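Agencies should stop pitching for free

Last January a furniture retailer asked 3 agencies to pitch for its account. Each spent weeks on it. Ferdinand Ruchti, who ran the losing bid at Aebischer, put his team's time at 200 hours. The client paid for none of it and kept the decks.
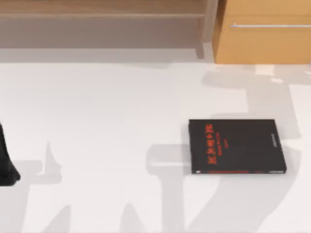 A black cover with red lettering.

I think a pitch fee should be standard. It need not be large. When Anderel began asking clients for one, 40 percent of the invitations went away, and the ones that stayed came with clearer briefs and a real budget.

The usual objection is that small shops can't afford to ask. Milagros Betancur at Palleo says they can't afford to keep saying yes, and I agree with her. Her staff were working weekends for companies that had already picked a winner.

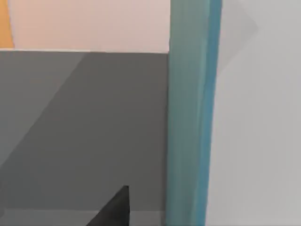 What clients should do

Name the fee in the first email. Invite fewer agencies. Return the work you don't buy.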